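Robot stops for lunch without being asked: Duston trial paused after gripper fault

11/06/2025

A trial of robot arms at Cedlow's training rooms in Duston has been put on hold after one of them closed its gripper on the edge of a shelf and declined to let go for 15 minutes.

No one was hurt. A shelf was scratched, a mug was lost, and the emergency stop button did what emergency stop buttons are for, although the first person to reach for it pressed the light switch.

The arm had been given the sort of job most households manage without a risk assessment: pick up a small item, put it on a shelf, go back for another. It had done this 118 times before the fault. On the next go it lowered the item into place, let go of it, and then took hold of the shelf as well.

Staff at Cedlow, which is running the trial with software firm Buveo, say the arm then tried to return to its starting position while still attached to the furniture. The motors noticed the extra load and cut out, as they should. The gripper, which runs on a separate controller, noticed nothing and carried on squeezing.

"It was a firm handshake," said Kamran Ghaffari, who leads the trial for Cedlow. "Firmer than you'd want. The arm had stopped and the fingers hadn't been told."

Mr Ghaffari said the log showed a message going missing between the two controllers shortly before the fault. The gripper is supposed to open if it hears nothing for 30 milliseconds. A setting changed during an update had turned that into 30 seconds, and each time the wait was nearly over a stray status message arrived and started the clock again.

Buveo has accepted that the setting was its doing. In a written statement the firm said the update had been "tested under normal conditions", a phrase which has since been read out more than once in the Cedlow tea room. It has sent a corrected version and promised to check every other timing value in the file, of which there are 3,252.

The shelf was freed by switching off power to the gripper and easing the fingers apart by hand, a method set out on page one of the Cedlow safety sheet and remembered once everything else had been tried.

Work with the arms has gone back to slow running only, with a person standing at the stop button and a strip of yellow tape over the light switch.
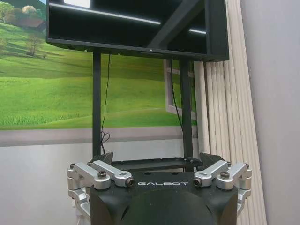
Eyes up: a Galbot gripper with its fingers open, near a display stand at the foot of some painted hills.

Full-speed running will not start again until the corrected software has got through a fresh set of checks, including one in which the message cable is pulled out on purpose. Kordestani, the insurer, has asked to be there for that one.

Mr Ghaffari expects the trial to finish in December – later than planned, but with the same number of arms. A replacement mug has been ordered and will be kept in another room.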